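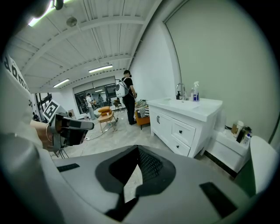
Bathroom corner seen from the gripper, second handheld unit on the left, vanity on the right.

3 June 2026
Vostcombe kit on trial, notebook entry

Kit is the Adodholm handheld pair plus backpack and headset. Loan runs 9 more days, then we say yes or no to the purchase.

Unpacking and setup went by the printed sheet. The sheet has the marker mount going on before the handle cap, which does not work with the cap they ship now. Reverse it. Told Vostcombe, they say a new sheet is coming.

Grip: fine for short tasks. After some 7 minutes of reaching across the vanity my wrist starts to roll inward and the marker tilts with it. Akpalu (the older set on the shelf) is heavier but sits straighter in the hand. Would like to try a wider handle if they sell one.

Tasks at the vanity were soap pump to the other side of the faucet, then top drawer open and close. The drawer knobs are harder than the bottles. The jaws slide off a knob unless you come in dead level. Bottles gave no trouble except the small clear one, which tracking in Finis seems to lose now and then. Could be the ceiling tubes. Try again with the nearest one off.

Backpack: straps need to go one notch tighter than feels right or it shifts when you turn. Keep the cables on the floor away from the little table with the orange cushions, that is where people walk.

Finis import: 407 clips in, 2 rejected for bad time stamps. Both came from the left unit, both right after a battery swap. Wait for the light to go steady before starting a clip.

Price is for the pair only. Spare jaws are quoted separately and the quote holds until December. I would want one spare set in the order - the tips will wear on those knobs.

Still to do: drawer task left-handed, low cabinet with the bottles on top, ask about the handle.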